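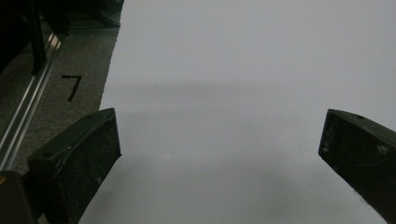 Grilis is an open-source software package for recording, cleaning up and replaying demonstrations made with hand-held grippers, so that a robot arm can later be taught to do the same job. It was started by Themis Galanis, a programmer who had grown tired of keeping a separate pile of scripts for every camera, and it was first shared with the public in January under the working name Wurora, which still turns up in some of the older configuration files.

The package is made up of three programs that can be used together or on their own. The recorder lines up video with the opening width of the fingers, the tracker works out where the gripper was at each moment, and the planner turns the resulting path into motions that a particular arm can safely follow. Of these the tracker has received by far the most care over the years, and users tend to speak of it fondly, even when it gives them trouble (and it can!). Large plain surfaces such as a sheet of white paper offer it very little to hold on to, so it leans on whatever texture it can find near the borders of the view, carpet included.

Version 32, released on 16/04/2023, brought in a gentler way of handling soft shadows, which earlier versions had sometimes mistaken for the edges of objects. The change was tested on the Drermont collection, a set of 3,812 recordings, and the number of lost tracks fell to 54. A companion viewer called Ñahui lets people step through a recording and mark the moments when the fingers open or close.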